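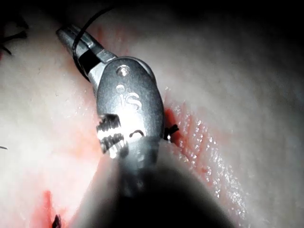 Hi everybody, thanks for coming back after lunch (I know the cookies out there are good, bring some in, I don't mind). I'm Dorota Jasińska, and I'm going to talk about getting ready for an operation, meaning the boring part, the weeks before, when you're at home with a folder and a phone that keeps ringing.

[wait for people to sit]

So quick show of hands, who here has had surgery? Okay. And who read the whole packet they gave you? Yeah, me neither! I had mine in July, I got the packet in the spring, and I used it as a coaster until the week before.

I coordinate patient information at the Gramton clinic now, so I'm on the other side of the packet, and I want to tell you how we rewrote it. The old one was written for lawyers. There was a sentence on page one with the word "aforementioned" in it twice. We took it to the reading group at the Grurthorpe library and asked them to circle anything they'd skip, and oh boy. Whole pages came back circled.

[pause, drink water]

First thing we changed: the phone number. It was on the back, in gray. Now it's at the top of every page and it's big. People call more, which scared my manager a little, but the calls are shorter and they come in earlier, when we can still do something.

Second thing, the ride home. I could talk about the ride home for an hour. The old packet said "arrange suitable transport." What's suitable? My neighbor thought that meant the bus. So now there's a line where you write the name of the person driving you, and a line for the backup person, and if those lines are blank when the nurse calls, you talk about it right then.

Third thing, medicines. Please, please, bring the actual bottles or a list you made from the bottles. Don't do it from memory! I told my own surgeon I took "the little white one." And ask your team which ones to stop and when, and write down what they say while they're saying it. The packet has a page for that with lots of room, people write big when they're nervous.

[slide: the old page next to the new page, let them read]

We printed 1000 of the new ones to start. The Huamán print shop did them on the thicker paper so they'd survive a purse. I wanted a yellow cover, I lost that fight, it's blue.

Somebody always asks about food. Follow your own team's fasting instructions, they vary, I can't give you one rule from up here. What I can tell you is put a sticky note on the coffee maker. I walked right up to mine at 5 a.m. on the day and had the mug in my hand.

Okay, Gilter. Gilter is the reminder thing we're trying out, it sends you a text 3 days before and then another one 2 days before. Some folks love it, my mother blocked it. So paper stays, as long as I've got anything to say about it.

[if running long, skip the Gilter signup story]

I've left sample packets on the side table, take one, write on it, be mean. My email's on the inside cover. Questions? Yes, you in the back, go ahead.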